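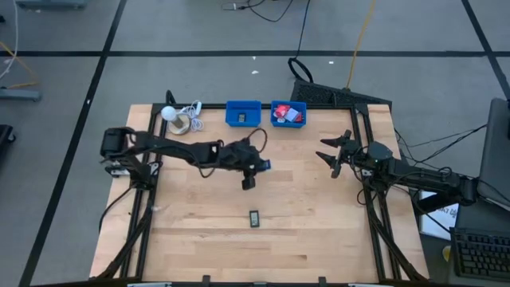 Unit 6: Reading a Store Expansion Plan

Retail Operations, course handout
Instructor: Palesa Ntuli

Read this before the July session and bring it with you. The case we will work from is Vuorinen, a mid-size grocery chain, and its move into the Grurkar region. The full case packet is on the course page.

1. Terms you need

Trade area. The area a store draws most of its shoppers from. For a grocery store this is usually measured in drive time. A river, a highway with few crossings or a rail yard can cut a trade area in half even when the map distance is short.

Cannibalization. Sales a new store takes from the chain's own existing stores. A plan that reports only the new store's sales overstates the gain to the company.

Ramp-up. The period between opening and steady weekly sales. Opening weeks are inflated by coupons and curiosity, so do not use them as a base for a forecast.

Comparable sales. Growth at stores that were already open in the prior period. New stores are left out until they have a full year of history.

2. The Vuorinen case

Vuorinen plans to open 4 stores in Grurkar and supply them from its existing warehouse at Jivska. The company does not plan a second warehouse in the first phase. Trucks will therefore run longer routes, and the produce and dairy orders will have to be placed a day earlier than they are now.

Each store is expected to carry around 400 private-label items under the Flutero name. Private label usually brings a higher margin than national brands, but shoppers in a new market have no history with it. Vuorinen's plan uses the same private-label share of sales in Grurkar as in its home market. Mark that assumption when you read the packet. We will test a lower share in class.

3. Worked example: weekly transactions

One existing Vuorinen store sits close to the Grurkar line. It averaged 2,317 transactions a week before a nearby sister store opened, and 2,251 after.

Change: 2,317 - 2,251 = 66 fewer transactions a week
Percent change: 66 / 2,317 = 2.8 percent

This looks small. Before you accept it, check the average basket. If the shoppers who left were doing their full weekly shopping, the drop in sales will be larger than the drop in transactions. Check the season too, and use the same weeks of the year for both figures where you can.

4. For the session

Write one page on the Jivska supply question. State whether you would open all the stores in one season or spread them out, and name the cost you think the plan leaves out. Use figures from the packet and show your arithmetic. Spreadsheets may be attached but will not be read in place of the page.

Groups stay the same as in Unit 5. Unit 7 covers lease terms and uses the same case, so keep the packet.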